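What I Learned From Asking Students About Work Placements
Project report, Careers and Transition elective

I picked this topic because my own placement was a bit of a mess, and I wanted to know if it was just me. Our college sends every second-year student out for a placement block, and the prep we get for it is one afternoon session with a workbook. My question was pretty simple: does the prep match what happens once you're out there?

I started with a survey. It went out to 271 students through the year-level noticeboard and 121 of them filled it in, which I was rapt with (I'd been expecting maybe a handful of my mates). I also did 6 longer interviews, each one 30 minutes, mostly in the library study rooms. My supervisor for the project was Guangming Ye, who told me early on to cut my survey in half. I didn't want to, but I did, and I reckon that's why so many people finished it.

The students had been placed at all sorts of places. The ones that came up most were Truder, which does warehousing and freight, Pranar, which runs retail training, and a smaller office outfit called Sosside. Dong took a couple of people for admin work as well. I haven't ranked them against each other. I didn't talk to any of the employers' own staff, so it wouldn't be fair – I only have one side.

Most of the comments were about the first morning. People knew how to write a cover letter and what to wear, but they didn't know who to report to, where to put their bag or when they were allowed to have lunch. One student at Truder sat in reception until ten because her contact was on leave. Another one at Sosside got given a login that belonged to someone who'd left. Small stuff, but it came up over and over, and a few people said it coloured the whole block for them.

The second thing was the logbook. We have to get it signed daily, and heaps of supervisors had never seen one before. Students felt awkward asking. One of my interviewees got the whole book signed in one go at the end, and I suspect she's got plenty of company.

The placements people liked best had a named person who checked in with them, even for five minutes. It didn't seem to matter much what the work was! Someone who spent the block filling shelves was happier than someone who got to sit in on proper meetings but wasn't introduced to anyone.

What I'd change: a one-page sheet sent to the employer in August, before the block starts, with the student's name, the hours, the logbook rules and a space for the contact person plus a backup. I'd also swap part of the workbook session for a phone call practice, where you ring the workplace yourself and ask the boring questions.

If I did this again I'd survey people before they went out as well as after. Everything I've got is from memory, and some of them had been back for months.

Shelves with snacks, and drinks too in the last two:
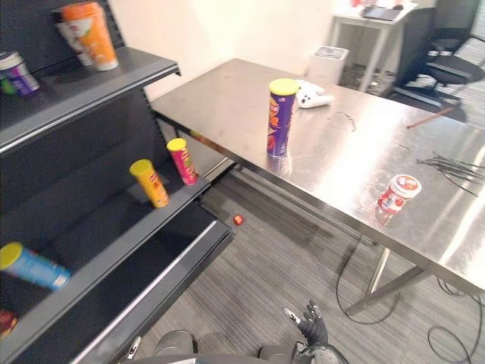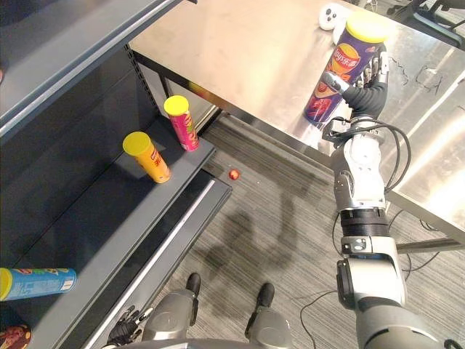
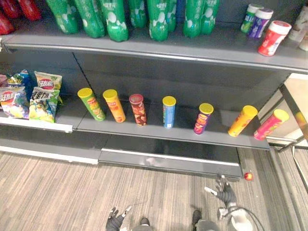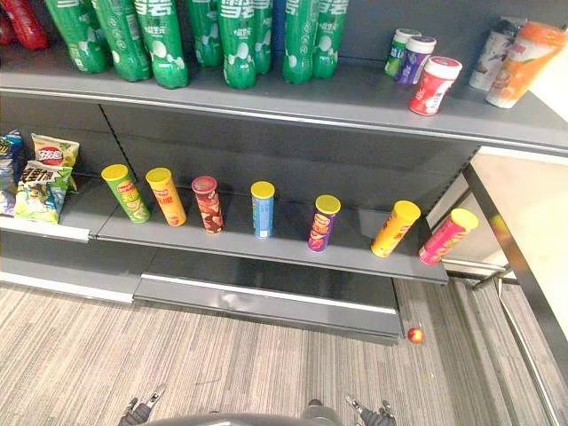
Guangming Ye wrote back on my draft that the one-page sheet is a good idea but employers already get too many forms from us, so it should replace the welcome letter and go out under the same cover. The logbook finding needs a paragraph of its own on who is meant to explain it, because at the moment the college assumes the student does and the student assumes the college has.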